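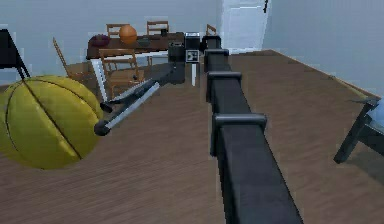
Progress report to the Tradham fund, March

The Uver pickup project is still in simulation, and I would like the fund to read its numbers with that in mind. Estance ran 1469 simulated attempts this period and logged 345 as clean pickups. The rendered room has a wood floor, a dining table with chairs and a big yellow ball for the arm to reach toward. Our day rooms have walkers, blankets and residents who change their minds. I don't know how well one carries over to the other, and Estance has not given me an answer I could repeat to you.

Staff were told the arm would free up their time. So far it has taken 242 hours of it, mostly in meetings and in filling out task sheets for the developers. Tamara Chiriac, who leads the evening shift, asked whether tidying the rooms would stay in anyone's job once the arm arrives. Her aides do much of their talking with residents while they pick things up. The plan does not mention this.

Tihomir Pavlović at Estance wants to move to on-site trials at Mladenović House. I have agreed to 2 rooms, with an aide present and her hours charged to the project. I have not agreed to any change in staffing, and I ask that the next payment not depend on one.

Still open: who cleans the gripper, and who gets called when it stops on a Friday night.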